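The Grusen branch library will close its ground floor for six weeks starting in July while crews replace the heating pipes under the reading room. The upper floor will stay open, and the side entrance on Mensah Street will be used in place of the main doors.

The pipes date from when the building was put up and have leaked every winter for the past 6 years. Last season the reading room was shut on cold days, and the children's shelves had to be moved twice to keep the books dry. The town approved the work in the spring and hired Trosum, a local plumbing and heating firm.

Borrowers can keep using the book drop at any hour. Items due while the ground floor is closed will be renewed once without a request, unless another reader has placed a hold.
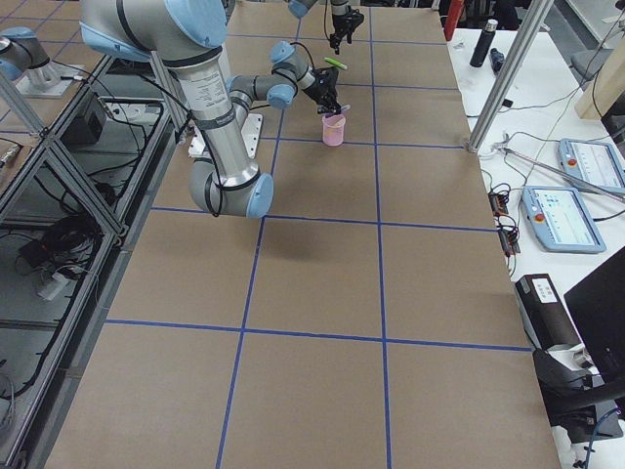 ## What moves and what stays

The newspapers, the large-print shelves and 289 of the most requested children's titles will go upstairs. The rest of the ground floor stock will be boxed and kept in storage at the old Distitier warehouse. Stored books can still be ordered at the desk, but readers should allow two working days.

Seating upstairs is limited to 60. The public computers will be available in one-hour slots, booked in person or by phone. Printing stays at the same price.

The elevator will run as usual, except on the first Monday, when power to the building will be off until noon.
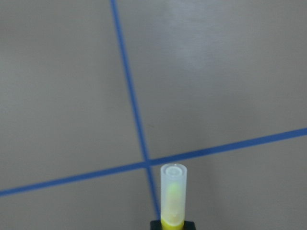 Story time moves to the school hall next door and keeps its 10 a.m. start. The evening language group will meet upstairs. The summer reading club, which had 130 children signed up last year, will go ahead, and sign-up sheets are at the desk now.

Parking behind the library will be closed to the public during the work, as Trosum needs the space for deliveries. Drivers can use the lot across Mensah Street, free for the first two hours.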